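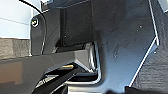
図1 角を落とした部材の端部と金属の縁

室内計画論 第13回 配布資料
共用の休憩室と個人収納

前回までは執務空間を扱った。今回は休憩室と個人収納を取り上げる。どちらも図面の上では残った面積に割り当てられることが多く、要望の聞き取りも遅れがちである。実習課題の後半で使う内容なので、前回の資料「家具の寸法と人体寸法」を手元に置いて読むこと。

1 用語

この講義で「休憩室」と呼ぶのは、同じ建物で働く人や学ぶ人が、仕事や授業の合間に使う共用の部屋または区画である。飲食を主な目的とする食堂は含めない。壁で仕切られていない場合は「休憩コーナー」と書き分ける。

「個人収納」は、利用者一人に割り当てられた収納を指す。日ごとに使う人が替わるものも、使用中は一人が占有するので個人収納に含める。来客用の外套掛けや掃除用具入れは共用収納として別に扱う。

「ロッカー」と「ワードローブ」の区別は、製品カタログでもはっきりしない。本講義では扉と錠の有無、内部に衣類を吊れるかどうかで記述し、呼び名にはこだわらない。レポートでも、最初に自分の使い方を示してあればどちらの語を使ってもよい。

2 休憩室の位置

位置を決める際には、執務室からの距離、音、窓の三つをまず確認する。

距離は近いほど使われやすいが、近すぎると休んでいる姿が執務室から見え、利用をためらう人が出る。廊下を一度折れた先、あるいは収納や書架を一列はさんだ位置が扱いやすい。扉を設けるときは、開いた扉の隙間から席の正面が見えないように、吊元の左右を検討する。

音については、休憩室から出る音と休憩室に入る音を分けて考える。話し声が問題になるのは、隣が会議室や電話用の小部屋の場合である。間仕切り壁が天井裏まで達していないと、壁の性能を上げても声は上から回り込む。断面図で必ず確認する。逆に、空調機械室や給湯設備に接した休憩室では、低い音が続いて長く座っていられない。こちらは平面図の段階で避けておきたい。

窓は、採光よりも視線の抜けとして評価する。長く画面を見ていた人にとって、遠くに目をやれることの意味は大きい。窓のない区画しか取れないときは、吹抜けや廊下の奥行きを借りて、座ったときに遠い面が一つは見えるようにする。

3 座る家具の選び方

ソファは大きく見えるわりに、同時に座る人数が少ない。知らない人どうしでは中央の席が空いたままになり、三人掛けに両端の二人だけということがよく起こる。人数を確保したい場合は、一人用の椅子を増やすほうが確実である。一方で、横を向いて座る、荷物を置く、深くもたれるといった使い方はソファのほうが受け入れやすい。両方を混ぜて置き、比率を利用の時間帯から決めるのがよい。

向かい合わせの配置は会話に向くが、一人で来た人には使いにくい。角度をつけて置くと視線が正面からぶつからず、会話をする組と一人の人が同じ区画にいられる。直角に置いた場合は角の部分に膝が集まるため、小さな卓を置く位置に注意する。 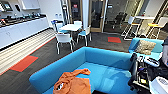
図2 ターコイズブルーのソファを置いた休憩コーナー

張地の色は、床と壁が決まってから選ぶ。床が無彩色であれば、家具に彩度の高い色を使っても落ち着きを損なわない。ただし同じ色を広い面に繰り返すと、数年後の張替えのときに色を合わせるのが難しくなる。同じ生地が手に入らない場合に備え、背と座で色を変える、あるいは一脚ごとに色を変えるという方法がある。

汚れについては、飲み物のしみと衣服からの色移りを想定する。織物の張地は触感がよく、蒸れにくいが、こぼした液体がしみ込む。樹脂を塗った張地は拭けるが、夏に肌につきやすい。カバーを外して洗える製品では、外した状態で何日使えなくなるかまで聞いておく。洗い替えのカバーを最初から注文しておくと運用が楽になる。

座面の高さは、食事もする席なら高め、もたれて休む席なら低めとする。低い席は立ち上がりに力がいるため、ひじ掛けのない低い席ばかりにしない。杖を使う人、妊娠中の人、膝を痛めている人が座れる席を、区画の入口近くに確保する。

クッションなどの小物は、数を決めて備品台帳に載せる。管理する部署が決まっていない小物は、洗われないまま残る。

4 通路と余白

座った人の前を別の人が通る場合と、立ち上がる場合とでは、必要な幅が異なる。座席と卓の間は、脚が入り、かつ手を伸ばせば卓に届く距離にする。人が一人通る通路は、有効幅で約600ミリを下限と考え、車いすの動線となる側は別に十分な幅を取る。図面上の幅から、椅子を引いたときの出、扉の開き、壁付けの器具の出を差し引いたものが有効幅である。提出図面で差し引きを忘れる例が多い。

余白は、家具を置かない面積として最初に確保する。掃除の道具や台車が入る向き、家具を入れ替えるときの搬入経路も余白に含めて検討する。入口から奥まで一筆で通れる線を引き、その線に沿って台車の外形を動かしてみるとよい。

5 個人収納の寸法

寸法は、入れる物から決める。衣類を吊るのであれば、ハンガーの幅に衣類のふくらみを加えた寸法が奥行きまたは間口に必要となる。奥行きが浅い収納では、ハンガーを扉と平行に向け、前後に重ねて掛ける。奥の衣類は取りにくくなるが、一人分で枚数が少なければ支障は小さい。側板に掛け具を付ける方式は、中央を荷物のために空けておける利点がある。
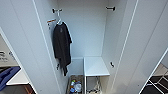 丈についても同じように考える。上着と短い衣類だけなら、下の空間を鞄や靴に回せる。長い外套を吊る地域では、下に棚を入れると裾が折れるので、棚を可動式にして季節で外せるようにする。Trondovachの庁舎改修では、11月から外套を着る人が増えることを見込み、棚板を外したときの置き場まで平面図に書き込んでいた。置き場がないと、棚板は収納の上や廊下に立てかけられる。

書類を入れる棚では、紙の寸法がそのまま基準になる。B5判は長辺が257ミリなので、立てて入れるなら、これにファイルの出と指を入れる隙間を足す。紙の寸法ちょうどに棚板の間隔を決めてしまうと、入るが取り出せない棚になる。実習で必ず何組かがこの間違いをするので、先に書いておく。

扉は開いたときの姿で考える。片開きは隣の人の立つ位置をふさぎやすい。両開きは一枚あたりの出が小さいが、両側に扉が立つため、隣の人と同時に開けると扉どうしが当たることがある。平面図には閉じた状態と開いた状態の両方を描き、開いた状態は破線で示す。

内部の色は、明るいほうが物を見つけやすい。外側を濃い色にしたい場合でも、内側は明るい色にできるか確認する。照明は天井から来ることが多く、上に棚板のある収納では奥が暗くなる。

6 端部と縁の処理

人の手や衣服が触れるところは、角を落とすか丸める。角の処理は図面に書かなければ製作者の標準で納まるので、こだわる箇所は詳細図で指示する。木口に金属の縁を付ける場合、縁が面より出るのか、面とそろうのか、引っ込むのかで触れたときの感じが異なる。そろえる納まりは見た目がよいが、製作誤差がそのまま段差として現れる。わずかに引っ込めておくのが無難である。

金属の縁は曲げ加工と継ぎ目の位置も決めておく。継ぎ目が手の触れる高さにあると、そこから傷みや引っかかりが始まる。角の継ぎ目は下側か壁側に逃がす。

7 事例の比較

Bukside校の学生控室とContrerasの分室は、面積がほぼ同じで、収納の置き方が異なる。前者は休憩コーナーの壁一面に個人収納を並べ、後者は廊下側に収納をまとめて休憩室には座席だけを置いている。

前者の長所は、荷物を取り出してすぐ座れることである。休んでいる人のすぐ脇で扉の開け閉めが続くのが短所で、授業の切り替わりの時間に集中する。後者では座席の区画は静かだが、廊下に人が立ち止まるため、通行の幅が一時的に狭まる。どちらの方式がよいかは、利用が一度に集中するか、ばらけるかによる。

Ultitzの共同事務所では、収納を腰高の列にして座席との境に置いている。上面が物置き台になり、便利な反面、忘れ物がたまる。衣類を吊る高さが取れないため、吊る収納は別に設けてある。三つの事例の平面図は別紙に載せた。比較の表を作るときは、面積だけでなく、同時に開く扉の数と、立っている人の位置も記入すること。

8 衣類を吊る収納の運用
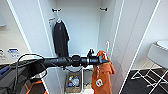 文・構成 室内計画論 講義担当(Bukside校)

ここからは、引き渡し後の使われ方について述べる。設計の段階で運用の案を一つ添えておくと、発注者との打ち合わせが進めやすい。

利用者の割り当てには、固定と自由の2方式がある。固定式は私物を置いたまま帰れるが、空いている収納があっても他の人が使えない。自由式は台数を減らせるかわりに、鍵の管理と、閉まったままの収納を開ける手続きが必要になる。誰が立ち会い、中の物をどこに移し、いつまで保管するかを利用規則に書く。

湿った衣類を入れることも考えておく。雨の日の上着や運動のあとの服は、密閉した収納に入れると臭いの原因になる。扉の上下に通気の開口を設ける、背面を壁から少し離す、といった方法がある。開口は中が見えない形とし、掃除のしやすさも確かめる。濡れた外套だけは共用の掛け場に出してもらうという運用も有効である。

ハンガーは、収納ごとに備え付けるか、利用者が持ち込むかを決める。備え付ける場合は形をそろえておくと、補充のときに迷わない。掛け具の径とハンガーの鉤の内径が合わず、掛けても外れやすいことがあるので、現物で確認する。

清掃は床と内部で頻度を分ける。床に直接置く収納では、下の隙間が中途半端だと埃がたまり、道具も入らない。脚で十分に上げるか、幅木をつけて隙間をふさぐか、どちらかにする。

9 課題

自分が日常的に使っている共用の休憩室を一か所選び、平面図と断面図を描く。断面図は座席の中心を通る位置で切り、座った人の目の高さから見える範囲を記入する。個人収納が近くにあれば、扉を開いた状態を破線で加える。

図面とは別に、600字以内の文章で改善案を一つ述べること。家具の買い替えを前提とせず、位置と向きの変更で実現できる案に限る。撮影や実測を行う場合は、事前に施設の管理者の許可を得る。提出先と書式は学科の掲示に従う。

次回は照明を扱う。断面図をそのまま使うので、返却された図面を持参すること。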